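Trevside Household Objects in Bins
Data card and read-me

Last updated 2023-07-20

Summary

Trevside is a set of pictures of everyday objects lying together in a grey bin. It covers 165 objects, grouped into 38 kinds, over 1000 layouts. The objects were chosen for their shapes and surfaces: soft things that fold, hollow things that keep their form, and stiff things with flat faces. The set was put together at the Dimville store room and is kept by the Gunawan object library.

What is in the bin

Every layout uses the same type of open-topped bin with sloping walls. The floor is scuffed from use and we have left it that way. Objects are placed by hand from a list drawn up beforehand. They may touch the walls or each other, and they may lie on any side. Cloths are dropped in, never laid out flat, so the same cloth looks different in each layout it appears in.

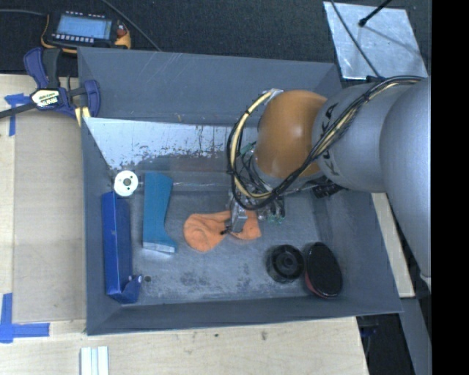 Sample layout: crumpled orange cloth, teal-blue boot-shaped object, deep-blue box-like object by the left wall.

Cloths are the hardest group to outline. A crumpled one can narrow to almost nothing in the middle and widen again at the ends, and it is still one object with one label. If something lies across a cloth, label the parts on each side with the same object number. Do not guess at the hidden part.

Labels

Each object has a number, a kind, a main colour and an outline. Colour names come from a short fixed list in colours.txt. Teal is listed under blue, so a search for green will not find it. Kinds go by overall shape where the use of an object is unclear, which is why the list has entries such as "boot-shaped" and "box-like, long". Please keep to these when adding labels.

Files

layouts/ holds the pictures, one folder per layout
labels/ holds one text file per layout
objects.csv lists every object with its kind and colour
colours.txt gives the colour names
changes.txt records corrections

Known problems

In 8 layouts the outlines of two overlapping cloths were swapped. These were put right in May and the old label files removed. If you downloaded the set before then, fetch the labels again. The pictures have not changed.

Small objects are under-represented. Dark objects close to a wall sometimes have loose outlines on the shaded side.

Related sets

Tunddale uses the same object numbers but shows each object alone on a shelf. The two can be joined on the first column of objects.csv.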